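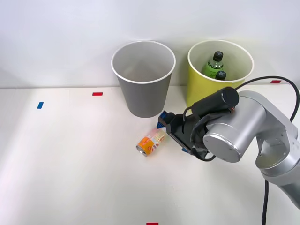

Item 3. Sorting cell - equipment budget

Minutes taken by Mervin Perron. Meeting opened 14:05. Items 1 and 2 carried over to August.

3.1 Arm and gripper
The present arm stays in service for the Jillovden line trial. No second arm will be bought this year. The group agreed to order spare fingertip pads in the blue ribbed pattern, 30 pieces, from Orkholm. Quoted price 222 for the lot, delivery included.

3.2 Bins
Paper bins, one grey and one yellow-green, are adequate for bench work. Rigid bins of the same tapered shape are to be priced before the line trial. Positions remain marked with coloured tape on the white top until the fixture drawing is signed off.

3.3 Wrist camera
Two offers were compared. Sketico: 1,626, mounting bracket extra. Cattaneo: no firm price yet. The main requirement is a usable view of a can lying on its side, with both fingertips in shot and the label large enough to identify the product.
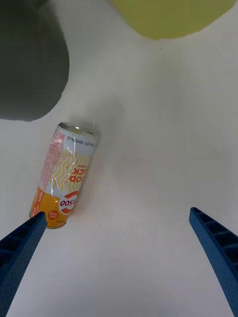
Small print on the label need not be legible for sorting. Close focus matters more than field of view - the bins are found from the fixed camera. Decision held until Cattaneo replies.

3.4 Cabling
The loose loop over the arm is to be replaced with a clipped run. Parts from stock, no budget line needed.

Actions
MP to place the Orkholm order.
MP to ask Cattaneo for a price and lead time, valid for 5 weeks.
Rigid bin prices to be tabled under item 3.2 at the August meeting.

Meeting closed 14:50.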